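Search this repo Go to file

README - wuleck-gripper-budget
Posted by Ildikó Tóth, July

# What's in this repo

Hi! This is the planning folder for the Wuleck bench, meaning the small tabletop arm setup that Hartmut Ehlers and I are trying to get paid for next year. It started as one spreadsheet and then I kept adding tabs until Hartmut asked me to please put it somewhere he could leave comments. So, a repo. There's a bit of wrist camera data in here too, and I'll get to that, but if you came for the numbers you want the `budget/` folder.

All prices are in euros and before tax. I typed them in from quotes, so if one looks off, check the PDF in `quotes/` before you yell at me.

## Folders

- `budget/` - the main sheet, plus the older one I'm keeping because finance referred to it by name
- `quotes/` - PDFs from Vurkside and Skaltbridge, in whatever naming style they sent them
- `clips/` - 181 short wrist camera recordings, with a CSV of notes
- `wishlist.md` - things we'd love and probably won't get

## The finger question

Most of the arguing so far has been over fingers. The arm is fine, the mount is fine, the fingers are what we go through. Vurkside sells a molded pair for 49 each and Skaltbridge wants 40 if you order ten or more (they won't budge on the ten, I tried twice). That sounds like an easy win for Skaltbridge until you notice their screws are a different size, so we'd be buying new adapter plates on top, and I haven't managed to get a firm price for those. Until I have one in writing the sheet uses Vurkside.

The other thing is shape. Hartmut likes stepped inner faces for small stuff and I used to want plain flat ones, mostly since flat ones are so easy to wipe down. I've come around! We look at a lot of wrist camera footage when we make this call, and the view straight down past the fingers tells you more than the catalog drawings do.

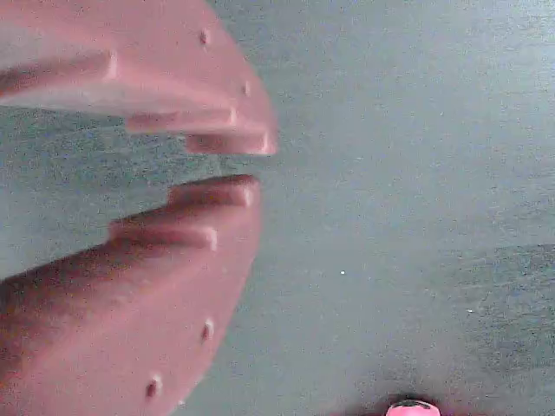 Wrist view: stepped fingers with the tips nearly meeting over a gray surface.

What I look at in a view like that is how much of the picture the fingers use up. A fat finger body is a cost, even though it never shows up on a quote, and I'd like us to think about it before ordering ten of anything. If you have to move the camera out to see past the fingers, you need the longer bracket, and then the longer cable, and suddenly your cheap fingers aren't. I put a column for this in the sheet called "knock-on" and it's only half filled in. Help welcome.

## The camera line

There's 487 in the sheet for a second wrist camera with its bracket. Hartmut thinks it should be a spare we keep in the drawer. I think it should go on the second arm from day one, and if one dies, we run one arm for a week and survive. We haven't settled it, so the line is marked "open" and please leave it that way. The amount is the same either way, so it doesn't hold up the request.

## About the clips

They're there so whoever reviews the request can see the sort of close work we want to pay for. Columns in the CSV are clip name, finger type, lighting, and a free text note. My notes are longer than Hartmut's. His mostly say "ok".

Known gaps:

- lighting is a guess for the early ones, we only started writing it down later
- finger type is blank in a few rows where neither of us could remember
- nothing from the Vörös arm yet, that one's still on loan and I don't want to plan around it

Don't use the clips as a benchmark, please. We picked them because they were handy, and any success rate you pull out of them won't mean much.

## Still to do

- adapter plate price from Skaltbridge, in writing
- decide if spare fingers go under consumables or equipment (this matters a lot more to finance than you'd think, because equipment needs a second signature)
- shipping - I've left it at zero for now and I know that's wrong
- ask Vurkside if the 49 holds past the end of the year

If you want to change a number, edit the sheet and put your initials in the last column. For anything bigger, open an issue and tag both of us. I read them in the morning, Hartmut gets to his after lunch.

Contact: Ildikó Tóth, Wuleck bench | © Wuleck bench | Back to top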